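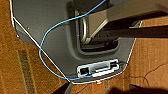
## Week 5: Teaching by hand, teaching by remote

*Stutlow workshop course, handout for 18th March*

Last week you wrote motions as lists of points. Today you get to show the robot what you want, and I think it's the best session of the whole course!

The wrist camera looks down on a gray housing with a metal handle set in a recess, a port panel near the lower edge, and a blue cable looping across the top. Think about how you would describe a path around that cable in code. Now think about how quickly your own hand would find one. That gap is why we teach by showing.

### Two ways to show a task

**By hand.** You hold the arm and move it through the task yourself. You feel the weight and the joint limits, so you learn the arm as you go. The catch is that your own hands and sleeves can end up in the camera view, and the robot won't have them there later.

**By remote control.** You move a controller and the arm follows. The view stays clean, but you lose the sense of touch. Go slower than feels natural — especially near a handle or a loose cable.

### Words we'll use

- *Demonstration*: one full run of the task, start to finish.
- *Policy*: what the robot learns from many demonstrations.
- *Coverage*: how well your runs span the starting positions it may meet.

The Nustex set we'll load in the second half has 1172 demonstrations in it. Scroll through a few dozen and look for pauses. People stop to think, and a policy will happily learn to stop too.

### Lab work

1. Pair up and record 13 runs by hand, each no longer than 90 seconds.
2. Swap places and record 13 more by remote.
3. Change the starting pose a little every time.
4. Keep the messy runs, but tag them in the Tuvgate log.

Bring your logs next week. We'll train on them, and you'll see your own habits come back at you — it's great fun.

Reading: Pîrvu course notes, the chapter on recording.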